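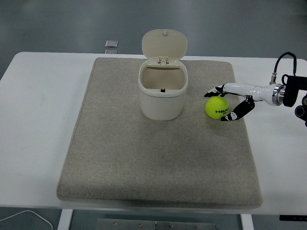
The bin, lid up, on the felt.

The last bus to Hatotport went at 18 minutes past and she wasn't on it. She was in her mother's kitchen in Trenent with her coat on. Tue 24 December, dark since tea time, and the keys had to be through the agent's door by morning.

Eight rooms. Well, not rooms, some of them were cupboards. Her mother had called them rooms.

She'd done the wardrobe. Done the bathroom. Done the drawer with the string in it, and the other drawer, which was also string. What was left was the dog's stuff. No dog for two years now, but the lead was still on its hook and the bowl was still under the sink with a bit of newspaper beneath it, folded small.

Her brother rang from Bamstead. Bad line. He was at the services, or just past them, lorry over on the coast road, nothing moving.

Have you got to the dog things, he said.

Just on them.

Don't chuck the balls.

What do you want with the balls?

But he'd gone, or the line had. She stood there. Rang back, got the voice. Didn't leave a message, what would you say.

There was a letter propped against the kettle from Rolland, the gas people, wanting 84 pounds off a dead woman. She put it in her pocket. Took it out, read it again, put it back. Her mother would of paid it the same day, walked down in the rain with it in her glove.

Then the shelf over the boiler. Candles. A jar of foreign coins. And behind the jar a brown envelope, soft at the corners, with DOG written on it in biro.

Money in it. She counted twice because her hands were cold. 295 pounds, mostly fives, and a slip from the vet's dated March, the year he went. Not a bill. A quote, for the operation. And under the figure in her mother's writing, nearly there.

She sat down on the step stool.

They'd had words that March. She remembered it quite well, she'd been the one doing the shouting. You let him go, you didn't even try, he was only a dog to you. Down the phone, from Hatotport, with the telly on. And her mother saying yes love, yes, I expect so. Never said a thing about any envelope. Two pounds here, a fiver there, out of what? She'd had the heating off that winter. Said she liked it brisk.

Outside somebody was singing, badly, going home from the pub. It went past the window and up the hill adn away.

She got down on the floor in her good coat and reached under the dresser, right to the back, where they always rolled.

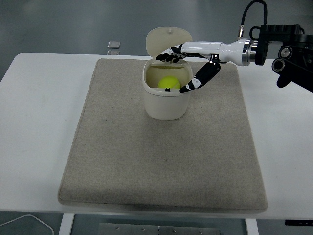

Hatotport reader writes that her own mum kept the vet money in a tea caddy and it took the family six years to open it, and could we please be told whether the brother gets there.

He does. Gone midnight, headlights all over the ceiling. He came in without wiping his feet and saw her on the lino, and the envelope, and he didn't ask. Sat down next to her. Big man, it took a while.

You knew, she said.

She made me promise.

How long?

Since the March.

She wanted to hit him. She gave him the vet's slip instead and he read it with his thumb over the figure, and then he moved the thumb.

We'll miss the agent, he said after a bit.

Let them wait.

He took the lead down off its hook and wound it round his hand, and she put the kettle on, seeing as it was still theirs till nine.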